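Isum Summer Sleeping Mat
Woven straw, green with tan border

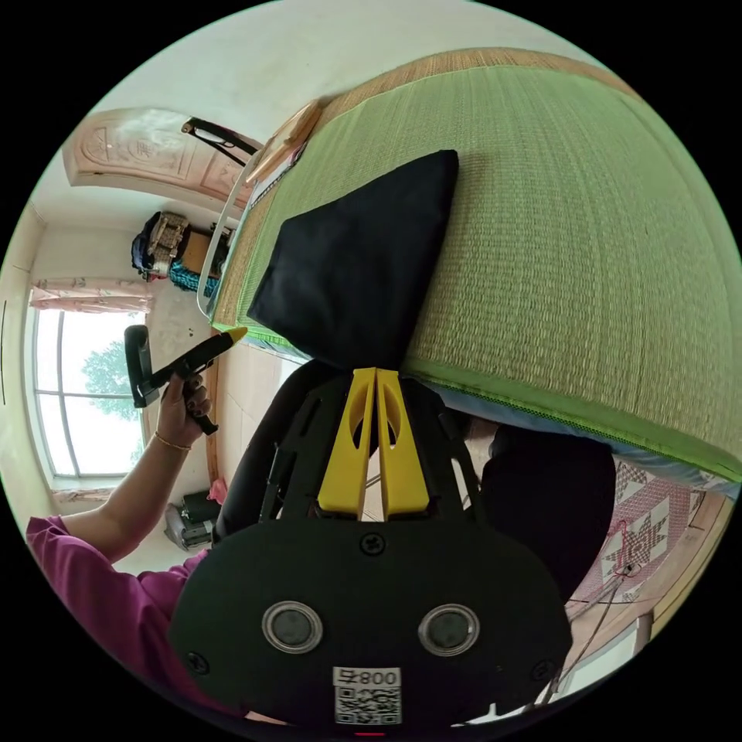

When the nights get sticky, a good straw mat is about the kindest thing you can do for a bed, and we have been sending these out from our Rivham shop for enough summers now that some customers are on their second or third one. You lay it over the mattress in place of the top sheet, and it gives you a smooth, flat surface to stretch out on (lovely for an afternoon nap with the window open!). The green weave runs in fine horizontal lines, and the edge is finished with a bright green fabric binding, so it looks cheerful on the bed even with nothing more than a dark cushion set on top. The tan border has a bamboo-style texture, and plenty of people tell us it was the border that won them over.

Thoa Vũ looks after our bedding orders and has slept on one of these every summer since she joined us. She likes to let a new mat lie flat for a day before using it, as it will have been rolled for shipping and the ends may want to curl up a little at first. The straw smell is strongest in the first week and then fades, though I must say I'm always a bit sorry when it goes.

Care
Wipe with a well-wrung cloth, going along the weave, and let it air in the shade until it is fully dry. Please don't put it in the washing machine, and don't fold it hard across the middle. For winter, roll it up loosely and keep it somewhere dry. By October most of ours are in the closet.

Ordering
Item number 203. Please measure your mattress before you order, and send us the numbers if you're between sizes, we are always glad to help. Orders leave Rivham within 3 working days, and you can also pick up at our Olldale counter until 4 in the afternoon. Unused mats may be returned in their original wrap.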